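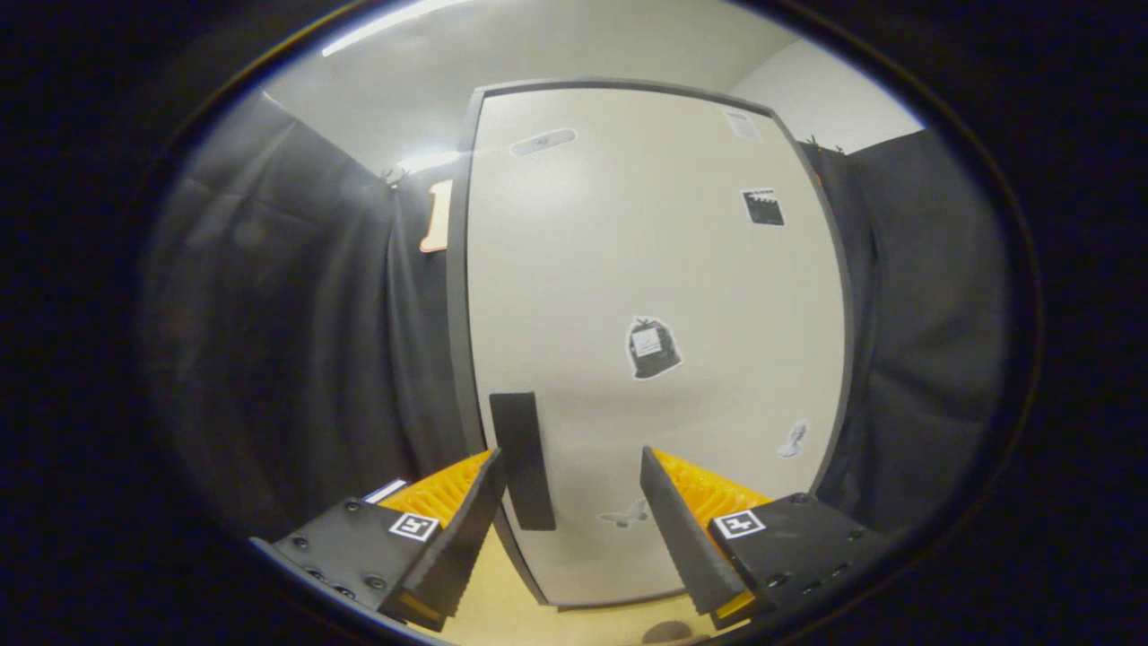 Section 4: Setting up the Skarness alert receiver

Okay, so you've got the siren bolted to the wall and you're ready to hook up the receiver. I've done this at 40 sites around Flanalton now, mostly warehouses and the fuel depot on the Carrasco road, and it goes pretty smoothly if you take the steps in order (I didn't, my first time, and I set off every phone in the district!).

Before you start, call the control room and tell them you're testing. Ask for Lorna Malabanan or whoever has the desk.

1. Switch the receiver to TEST with the little key. The amber light should blink.

2. Type in your site number. Ours all have four digits, so the depot is 3851, and you'll find yours on the sheet taped inside the lid.

3. Press and hold SET until you hear two beeps, then let go. One beep means it didn't take the number, so go back to step 2.

4. Set the warning radius. I use 2000 meters for anywhere that stores fuel or fertilizer, and the fire department is happy with that.

5. Plug in the gas sensor, then the smoke sensor. The plugs look the same but the gas one has a blue collar.

6. Send a test message. The control room reads it back to you over the phone, and you check the site number and the radius.

7. Turn the key to LIVE and take it out.

Caution: Don't open the lid while the key is on LIVE. The tamper switch counts as an alarm, and the trucks will roll.

Note: If you get error 172, the receiver can't find the mast. Move the antenna up a bit and wait for the light to settle before you try again. Ximena Troncoso got hers working by running the cable out through the window vent, and it's still there.

Note: Receivers with the old Ito battery pack need a full charge before step 1. The newer ones can charge while you work.

Write the test time on the sheet inside the lid and sign next to it. The next full drill is in October, and you'll leave the key on LIVE for that one. Sensor cleaning is in Section 5.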